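Storing and Playing Back Home-Recorded TV Shows: Workshop Tips

Birutė Siliņa
Updated 27 Jul 2021

These notes cover VHS recordings of reality and competition shows taped at home, whole seasons with the commercials left in. They were written up while working through a collection of 938 cassettes from a house in Gakstead. Most of it applies to any home-recorded tape.

Before playing anything

Look through the cassette window. The edge of the tape pack should be flat and evenly dark. White or gray powder on the edge is probably mold. Bag that cassette separately and keep it out of the machine, as one moldy tape will contaminate the heads and every tape played afterward.

Bring tapes from a cold garage or attic into the room where they will be played and leave them overnight in their sleeves. Do the same with a VCR that has been stored cold.

Fast-forward to the end and rewind to the start once before the first playback. This evens out the tension. If the machine slows or squeals partway, stop and eject. Do not force it.

Check the record tab on the spine edge. Many home tapes still have it. Break it off with a flat screwdriver before the tape goes into any machine with a record button. Adhesive tape over the hole restores recording, so remove any that has been added.

Labels

Home labels are unreliable. A finale that ran long is often continued on the next cassette, and a reunion special may be at the end of a tape marked for something else. Play the first and last two minutes and write down what is there.

Number the cassette itself as well as the sleeve. Sleeves get swapped. Use a soft pencil on the existing label where there is room. New labels should lie fully inside the recessed area, since a lifted corner can catch in the loading mechanism.

My log has five columns: tape number, show, episode, recording speed, and condition. Tape 905 is listed as "season opener, first vote missing, EP speed, tracking poor in last third." That is enough detail to decide later whether it is worth transferring.

Shelving

Stand cassettes on end like books, with the full spool at the bottom. Laying them flat in a stack lets the pack settle against one flange and damages the edge of the tape, where the linear audio and control tracks are.

Closed wooden cabinets are acceptable if the room is dry. Wipe the inside with a barely damp cloth, then leave the doors open for a day before loading. Fresh varnish or paint needs much longer. Check the back corners for grit and for any smell of damp.

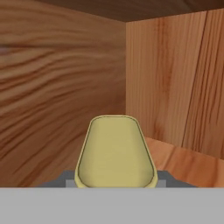 Inside corner of a wooden compartment with wavy, horizontal grain on the left wall.

Leave a finger's width between the cassettes and the back panel. Keep loudspeakers off the same shelf. Older floor speakers with large unshielded magnets should be across the room.

Do not use foam liners. Old foam breaks down into a sticky crumb that works its way into the shells.

Cleaning the playback machine

Unplug the VCR and remove the cover. Clean the stationary parts of the tape path with a lint-free swab and 99 percent isopropyl alcohol: the guides, the audio head and the capstan. For the pinch roller, use a cleaner sold for rubber.

The video head drum is handled differently. Hold a chamois swab wetted with alcohol flat against the drum and turn the drum by hand from the top. Never move the swab up and down, which can snap a head tip. Cotton swabs should not touch the drum at all.

Let everything dry for 30 minutes. Test with a tape that does not matter.

I clean after every 20 tapes, or at once if the picture turns to snow. The Gavora deck on my bench has 3,000 hours on its counter and still tracks well on this schedule.

Transferring

Start with the oldest tapes and those recorded at the slow speed. Set tracking by hand on the first minute and leave it alone unless the picture breaks up. Capture the whole tape, including the commercials and the network promos, and trim a copy afterward.

Of the Gakstead tapes, 118 had episodes with no other copy in the collection. Those were done first, and the originals went back on the shelf.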